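Fastik (handheld gripper)
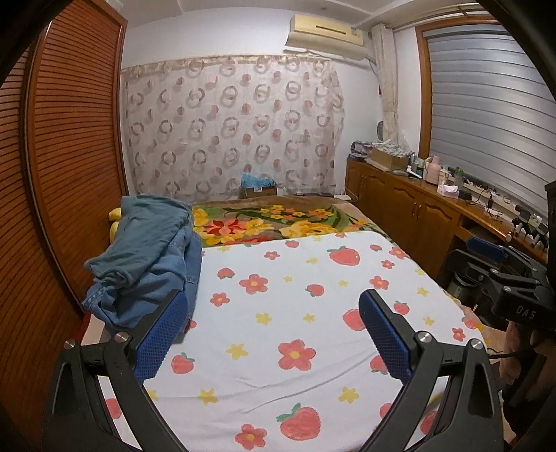 A two-finger handheld gripper with blue contact pads, held over a bed with folded clothes at the left.

Fastik is a handheld gripper kit sold and rented by Wendt for recording manipulation demonstrations in homes and small workplaces. An operator carries the gripper by hand and performs an ordinary task with it, such as folding laundry or clearing a counter, while a camera fixed to the tool records the fingers and the area in front of them. The recordings are used to train control software for robot arms fitted with a matching end effector. No robot arm is needed at the recording site.

The kit was developed at Wendt's workshop in Basdale. It is offered as hardware alone or together with Zasard, a hosted service for uploading, checking and labeling recordings.

Design

The gripper is a parallel-linkage type with two opposed fingers driven by a single trigger. Squeezing the trigger closes both fingers by the same amount, and a return spring opens them when it is released. The links are matte black and pivot on silver screws. Triangular openings in the outer links reduce weight at the front of the tool, where it is most noticeable to the operator's wrist.

Each finger ends in a slanted tip with a textured blue pad. The pads are replaceable and are held by a clip at the back of the finger. Wendt supplies two grades: a soft grade for fabric, paper and thin packaging, and a firm grade for containers, handles and tools. The grades should not be mixed on one gripper, as uneven grip causes light objects to turn during closing.

The opening width is measured by a rotary sensor at the base of the linkage. Readings are stored with the video and share its clock. The maximum opening is 119 millimeters with the soft pads fitted.

Camera and field of view

The camera is mounted behind the linkage and looks forward between the fingers. Both pads stay within the field of view at all finger positions, which allows the software to relate the measured opening to the visible position of the tips. The lens is wide enough to include much of the surrounding room. In a bedroom, for instance, a recording made over the bed may also take in the wardrobe, window, curtains and nearby cabinet tops.

Exposure is set automatically at the start of each recording and then locked. The operating manual advises against starting a recording with the tool pointed at a window or lamp. White sheets and other bright surfaces may lose detail if the recording begins in a darker part of the room.

Operation

A recording session starts with calibration. The operator opens the fingers fully, closes them, and holds the tool still for 5 seconds. The task is then carried out at normal household speed. A short press of the rear button marks the end of one attempt and the start of the next, so that several attempts can be kept in a single file.

Soft goods are among the more demanding tasks. Denim is thick at the seams and tends to spring back when folded, while thinner garments bunch between the pads. The manual recommends gripping a garment near an edge and lifting it clear of the pile before moving sideways. Patterned bedding is permitted as a work surface and is listed in the Zasard guidelines as useful background variety.

The battery is housed in the handle. A full charge gives 207 minutes of recording, and charging is by cable only. The gripper cannot record while charging. Two grippers can be paired for tasks that require both hands, in which case one unit supplies the clock signal for the other.

Zasard service

Files are copied from the gripper to a computer and uploaded through the Zasard client. The service rejects files with missing sensor data, long periods without finger movement, or a failed calibration. Accepted files are divided into attempts at the button marks and given a task label chosen from a fixed list. Customers may add their own labels under the higher service tier.

Faces and legible documents are blurred during processing. Unprocessed files are deleted after 19 days unless the customer has asked for them to be retained. Customers who buy the hardware alone receive a file converter and a written description of the data format, but no checking tools.

Availability

The standard kit contains one gripper, both pad grades, a charging cable, a wrist strap and a hard case. The paired kit adds a second gripper and a sync cable. Rental is by the week, with pads charged separately if they are returned torn or stained.

Limitations

The gripper records finger opening and motion but does not measure force. Tasks that depend on pressure, such as closing a tight lid, are therefore poorly represented in the data. Fast turns of the wrist can blur the video and reduce the accuracy of the estimated tool path. Tracking is also less reliable close to plain walls. The linkage is not sealed, and the kit is not rated for wet work. Lint can collect at the pivots during long sessions with fabric; Wendt specifies cleaning with a dry brush and advises against oil, which can spread to the pads.

See also

End effector
Imitation learning
Parallel gripper
Teleoperation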